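Plirkby Home Monitoring: Frequently Asked Questions

Last updated 30 Mar 2024

We answer the phone all day, and these are the things people ask us. If yours is missing, call. We have been asked whether a motion sensor can be used to time eggs, so you are unlikely to shock us.

Getting started

What do I get in the starter kit?

One Kakby base station, one keypad, two door contacts, one motion sensor, and a bag of screws containing one more screw than you need. The extra screw is a tradition. The yard sign is included too, and you may plant it wherever you like as long as a person can read it from the sidewalk.

Can I install it myself?

Most customers do. The contacts stick on with adhesive pads, the motion sensor goes in a corner at head height, and the base station plugs into the wall near your router. Wipe the surface with rubbing alcohol before you stick anything to it. People skip this step, and then they call us at 2 a.m. when a contact falls off the door and announces a burglary.

If you'd prefer to have someone else do it, an installer visit can be added at checkout.

Do I need a landline?

No. The base station uses your home internet and switches to a cellular connection if that goes down. If you do have a landline, keep it, and tell your grandchildren what it was.

How far can the sensors be from the base station?

Up to 600 feet with nothing in the way. Your house has things in the way. Brick, foil-backed insulation and large refrigerators all shorten the range, so run the signal test in the app before you peel the backing off anything. If a detached garage or shed tests weak, the Jota repeater plugs into any outlet between the two and usually sorts it out.

Can I add more sensors later?

Yes. One base station handles up to 63 devices. The customer who comes closest to that number has a lovely home and, we suspect, some history with raccoons.

Everyday use

I have a dog. Will it set off the alarm?

The standard motion sensor ignores animals under 60 pounds as long as they stay on the floor. It has no opinion about your dog's character, only its size and height off the ground. A cat on top of a bookcase looks a good deal like an intruder with excellent balance. Aim the sensor away from stairs, shelves and the back of the couch, or use door contacts only in the rooms where the animals spend the day.

What is the difference between Home and Away?

Home turns on the doors and windows and leaves the motion sensors asleep, so you can go get a glass of water. Away turns on everything. If you set Away and then go get a glass of water, you will hear from us.

How long do I have to get out of the door?

The exit delay is 60 seconds out of the box. You can change it in the app to anything from 30 seconds to four minutes. Families with small children and winter boots tend to choose four minutes.

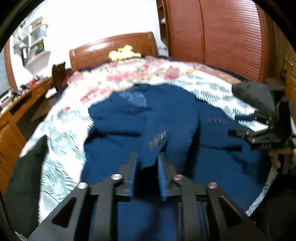

The entry delay, for when you come home, is set separately and starts at 30 seconds. We suggest leaving it short. If you regularly can't reach the keypad in time, move the keypad closer to the door or order the Boonchu key fob, which disarms the system from the driveway with your arms full of groceries.

Can I give the house cleaner a code?

Yes, and please make it a different code from yours. Each code can be limited to certain days and hours, and the app will show you which one was used. Go to Settings, then People, then Add a Code. We don't allow 1234. Someone tries it every week.

What happens when the alarm goes off?

The siren sounds, your phone gets an alert, and our monitoring center calls the first number on your contact list. If there's no answer we try the second. If we still can't reach anyone, or the person who answers doesn't know the safe word, we request a dispatch.

I forgot my safe word.

You can reset it in the app under Account. We can't read it to you over the phone, however nicely you ask. Pick a word you'd remember with a siren going. "Chrysanthemum" is a poor choice.

False alarms

Will I be charged for a false alarm?

Not by us. Your city or county might, and many of them want you to register your system before they'll respond at all. Check with your local police department for permit rules and fees. We'd do it for you, but they want your signature.

How do I test the system without summoning anyone?

Put it in Test mode from the app first. Open each door, walk past each motion sensor, and let the siren run for a few seconds. Test mode switches itself off after one hour. Warn the neighbors if you like them.

Power, batteries and outages

How long do the batteries last?

Door contacts go three years or so, motion sensors a bit less in a busy hallway. The app warns you well in advance, then warns you again, then starts to sound hurt.

What if the power goes out?

The base station has a backup battery good for 24 hours. The cellular connection keeps working too. Your Wi-Fi won't, so cameras will be offline until the power is back.

Where is my footage kept?

Clips are encrypted and stored for 30 days. Your plan holds up to 1000 clips, and when it's full the oldest are deleted first. Save anything you want to keep, including the one of the mail carrier waving.

Billing and moving

Is there a contract?

Month to month. Cancel from the Account page before your next billing date. You'll be asked why, and you may leave the box blank.

I'm moving. Can I take it with me?

Please do. Change your address with us before you turn the system on in the new place, or we'll send help to the people who bought your old house. Replacement adhesive pads are free; ask for part 667.

Can I return it?

Within 60 days for a full refund, and we pay the shipping. Returns made in June can take a few extra days while the warehouse does its yearly count. You can keep the spare screw.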